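Gikudby workshop gallery: collecting examples by hand

This page goes with our notes on the Carkum collection. The notes cover the method and the file layout; the gallery is for people who would sooner see the bench. Carkum is a set of short recordings in which a person does a small table task with two hand-held grippers. The recordings are then used to train a policy that has to do the same job on a pair of arms. The tasks are dull on purpose: pick up a jar, set it on a platform, take it down again, move it from one side to the other, pass it across.

We started in May with a target of 4,000 accepted recordings. A recording is accepted if the task is finished, both grippers are tracked from start to end, and nothing outside the task has been touched. Everything else goes into a separate folder, where it is kept but not counted.

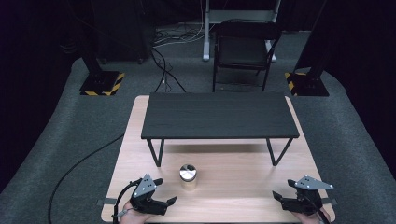

Reading time: 6 minutes

A jar with a silver lid in front of the low black platform, with a gripper in each hand and the jaws pointing in from both sides. The task is listed in our notes as "jar to shelf". The operator takes the jar, lifts it, puts it on the flat top and lets go. The reverse, "shelf to jar spot", is recorded as a task of its own, with its own start position.

The platform was chosen for its height. It is low enough that the operator can reach the top without standing up straight, and the thin legs leave the space under it open, which gives us a second set of tasks for nothing. Putting an object under the platform is much harder than putting it on top. The hand has to come in low and level, and the first operators tended to knock the legs. We kept a few of those knocks in the set, where the operator recovered and finished the job, and marked them as recoveries.

Start positions are not fixed to the millimetre. In the first trial we marked the table with tape and put the object back on the same spot each time. The policy trained on those recordings did well on the tape mark and badly a hand's width away from it. Now the operator is given a zone (near left, near middle, near right, far left, far right) and puts the object anywhere inside it. The zone is written in the log and the exact spot is left to the operator.

Speed is another thing we had to settle. People who have used the grippers for a while get quick, and quick recordings are harder to learn from at the moment of grasping. We ask for a normal pace, with a short stop before the jaws close and another before they open. An operator who forgets the stop isn't asked to repeat the recording. A mixture is fine so long as most of them have it.

Both hands are recorded in every task, including those that need only one. The idle hand should stay in view, with the jaws open, and should not wander. Early on we let people rest it wherever they liked, and the policy learned a good many ways of resting. If the idle hand drifts for more than a moment, the recording is marked for review.

A session has 18 recordings of one task, then a break, then 18 of another. After two tasks the operator changes over. We tried longer sessions and the rejected share went up towards the end, mostly through dropped objects and jaws that had not been closed fully before the lift.

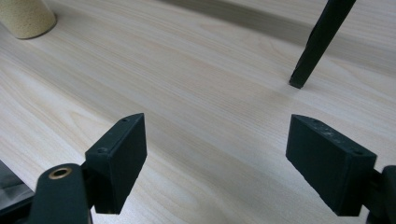
Wrist views are the part of the data we check most closely. The overhead view tells you what the task was, but the view from the gripper tells you if the grasp was any good, and in training it counts for more in the last few centimetres of a reach. For that reason the first check on any wrist recording is simple: both fingers must be in view, one on each side, with the table showing between them. With dark fingers against pale wood, as on this table, the edges are easy to pick out and the opening can be judged at a glance. On a dark table we had to check the same thing against the recorded jaw width. The second check is that the object comes into the gap before the jaws start to close. If it first appears at the side and is swept in, the recording is accepted but given a lower grade.

The grippers are the Olluvis pattern, which we print and put together in Gikudby. Scuffs on the fingers are left alone. A finger is replaced if it is cracked, if it has worked loose on its screws, or if the inner face is no longer flat. After a replacement the jaw opening is measured again, fully open and fully closed, and the new values go in the session log. Recordings made before and after a change must not share a session number.

Review is done with the Safavi viewer, which shows the overhead and wrist views side by side and plots the jaw opening underneath. A reviewer steps through to the moment of grasp, the lift and the release, and gives one of three marks: accept, accept with a note, or reject. The notes are short and come from a fixed list. Free text was allowed for the first two weeks and proved impossible to search.

Of the first batch, 331 recordings were rejected. The most common cause was tracking lost on one gripper, usually when one hand passed in front of the other. The next was an object let go before it was resting on the surface. A smaller number had nothing wrong with them except that the operator had begun before the recording did.

The following changes have been made since that batch:

Each recording now starts with both grippers held still and open for 2 seconds.

Tasks where the hands cross have been moved to the end of the list and are being recorded again from a changed start position.

Cables are checked for slack before each session, so that neither hand is pulled short at the far side of the table.

Files are copied off every Friday and the accepted total is updated then. The current list of tasks, the zone drawing and the fixed list of review notes are on the Carkum notes page.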